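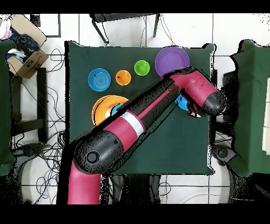 What is the Kakakhel table set? It's a mix-and-match line of plastic plates, bowls and cups in bright solid colors, sold by the piece and made to nest together when the meal is over.

FOR IMMEDIATE RELEASE
Jul 20, 2021

Fastlow brings Kakakhel colors to the everyday table, in stores this week

Quick one from the Fastlow housewares desk. The Kakakhel line ships today. Plates, bowls, cups. Purple, orange, lime green, a few blues, a magenta that tested better than anything else we showed people. No boxed sets and no minimum order. You buy the pieces you want, in the colors you want, and come back for more when the kids lose one at the park.

"People kept telling us they had eleven plates and nine bowls and none of it went in the cupboard right," said Maribeth Dela Peña, product lead at Fastlow. "So we started with the cupboard. What goes inside what. Colors came later, and then the colors took over every meeting for a month."
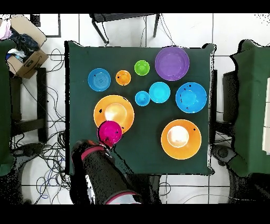
The line replaces our old Cokance picnic range, which stays on sale while stock lasts. 2,602 Cokance pieces left in the warehouse as of this morning. Stores wanting those should call teh order desk, not email, the inbox is full.

Kakakhel pieces are sized in steps. Small bowl for dips, nuts, cut fruit. Next size up for cereal or soup. The big bowls are for salad, chips, popcorn, whatever goes in the middle. Plates come in more than one size too, and the wide ones take a full dinner. Cups are plain, no handles, no lids.

First run is 2,000 pieces per color. Purple is already spoken for in most regions, sorry. More purple in November.

Stores: 70 locations carry the full line from today. A further 12 get bowls and cups only until the plates catch up. List goes out to press contacts this afternoon, ask if you don't get it.

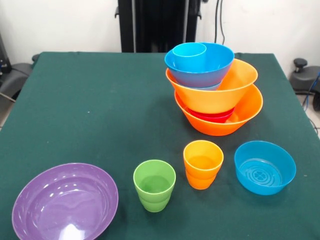
We are also running a Saturday table-setting hour at the bigger stores through the summer. Bring the family, lay a table, clear it again, take home a small bowl in the color of your choice. Samira Hamdan, who runs store events, says the clearing up is the part children want to do over. "They race. We had to put a cloth down because of the noise," she said. "Green, so every color shows up on it. Purple too, which surprised me."

No need to book but come early. Events are free. Staradent is sponsoring the first four and will have a stand by the door.

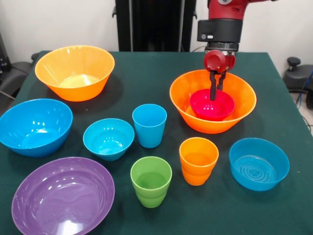
Storage, then, as retailers keep asking for wording they can put on the shelf card. Please use this: start with the biggest piece and work down. A small red bowl sits inside a large orange one, a little below the rim, so the pair takes up the shelf space of the orange bowl alone. Cups go in last or stand to one side. Colors don't have to match and most customers dont bother.

Care: hand wash or top rack. Keep away from the stove. Full care card is in every shipment, two languages, a third on the way.

Samples for reviewers are ready to go, one bowl, one plate, one cup, colors as available. Please say if you need them back-to-back with a photo date and we'll try to rush. High-res product shots on request, specify plates or bowls or both.

Press contact: Maribeth Dela Peña, Fastlow housewares desk
Store events: Samira Hamdan, same desk, afternoons only

About Fastlow: housewares for kitchens, yards and small apartments. Kakakhel and Cokance are Fastlow product lines.

ENDS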